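Notes for week 5, household manipulation. Read before lab, bring questions, and bring the checklist on paper. (Last year everyone had it on a phone, and every phone was in someone's back pocket when the arm started drifting.)

## Where we are

You have Timo standing up. You have Timo holding a block, and most of you have Timo letting go of the block on purpose. This week we move to cloth, and I'd like you to lower your expectations now, while it's cheap.

A block is a polite object. You measure it once and it stays measured. A bedsheet has as many shapes as it feels like having, and it picks a new one each time you touch it. The planner you wrote for the block task assumes that the thing you grasped is the thing you saw. With cloth, closing the fingers changes the geometry you planned on.

## The task

Grasp the lower edge of the sheet, pull it toward the robot, release. No tucking. Anyone who hands in a tucking demo will be asked to repeat it in front of the class with the sheet turned ninety degrees, and I will enjoy that more than you will.

You get 5 attempts per session. Each one must be logged, including the ones where the gripper closes on air and looks pleased with itself.

## Finding the edge

Three approaches came up in the proposals:

1. **Color threshold.** White sheet, darker everything else. Works nicely until Timo leans forward and puts a shadow over its own work area. The Hirard team lost an afternoon to a "sheet edge" that turned out to be the outline of the robot's head. Check your mask with the robot in its working pose, please. Checking it with the robot parked proves that you own a sheet.
2. **Depth discontinuity.** Better. Watch the corners, where the fabric bulges and the edge you detect is air with some cotton behind it.
3. **Touch.** Slide down until the force reading changes, then close. Slow and ugly, and so far my favorite.

Combine at least two. Explain in your report what happens when they disagree, because they will.

## Grip force

Start low. The controller takes values up to 500, and there is no reason for any of you to go above 300 with fabric. Pinching harder does not help if you are pinching the bed frame. If the force jumps early and stays flat during the pull, suspect wood.

Riaan Shabalala's group added a short test tug before the real pull: move a little, compare the force with what you expected, give up gracefully if it looks wrong. It's a few lines of code and I recommend stealing it, with a citation.

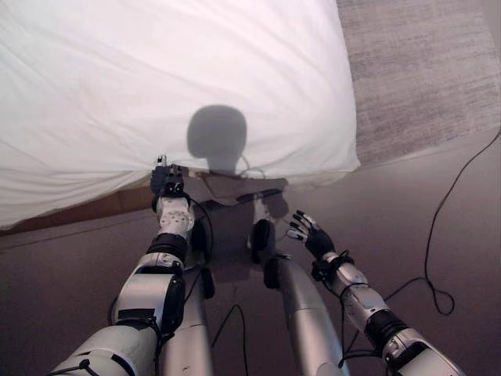
The other arm deserves more thought than it usually gets. Most of your submissions command one arm and leave the second wherever the last script abandoned it. Decide where it goes and write it down. Out to the side with the fingers open is fine, provided it stays out of the path of the pull and you can say why you chose it. "It was already there" does not count as a reason.

Same goes for cables. Walk the floor before you power on and look at where they loop. Ask what happens to each one if the robot steps back. The Farkora manual covers cable routing in a single paragraph that seems to have been written in 2003 by someone who had never met a cable, so use our own sheet instead.

## Hand in

- Attempt log, all attempts, failures included
- One plot of grip force against time, axes labeled (I mean it)
- A paragraph on your worst failure and what the robot believed at the time
- Boström, chapter on deformable objects, first half only. The second half is about knots and we are not ready.

Reports go in the usual folder. Wheel the stand back when you finish, and leave the sheet on the bed.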